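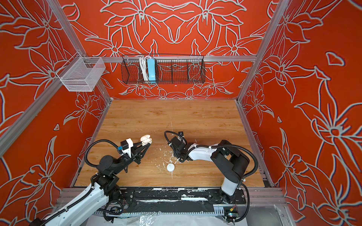

Big floral lines on a red-orange wall: paint or paper?

Forum: Walls and Surfaces
9 replies

netby_inger
10/08/2026
I want walls like these around my craft table. Red-orange, with lilies and leaves in pale outline, carried across the back and both sides. The table is light wood too, so the colours should sit well together. My nook is 188 cm across the back. Do I paint it and draw the flowers on, or look for a paper? Budget is $100 if I can manage it.
Inger Brøndum

lauritsen_b
Paint and draw. Two coats of red over a grey primer, then a paint marker for the outlines. Skip the grey primer and you'll be doing four coats.

robichaud_rd
Disagree. Those lines have a thin dark shadow along them. Doing that freehand on three walls will take you all of February. Get a paper or a printed panel.

lauritsen_b
You can leave the shadow off. From a chair you won't miss it.

robichaud_rd
I would miss it. It's what lifts the petals off the red.

netby_inger
I do like the shadow. How hard is it to add afterwards?

Abenezer N
Did a leaf pattern in our hall. Draw the pale line first, let it dry overnight, then run a darker grey down one side only, same side every time. Pick a side before you start and write it on your masking tape. I forgot in one corner and it still bugs me.

hafstein
How are you handling the corners? The back looks close to symmetrical, so I'd mark the centre and work outward, then let the side walls pick up wherever the last petal ends. If you use paper the repeat decides that for you, and with 188 cm you could end up with half a lily at one end.

robichaud_rd
Half a lily is fine in a corner. It's only a nook.

netby_inger
Priced it up. Paint, primer and 3 markers come in under the hundred. One roll of a paper I liked is $28 but I'd need several, and the red is more of a brick. Going with paint. I'll try the shadow on a scrap board first.

lauritsen_b
Good. Use a matte red, the markers skid on semi-gloss.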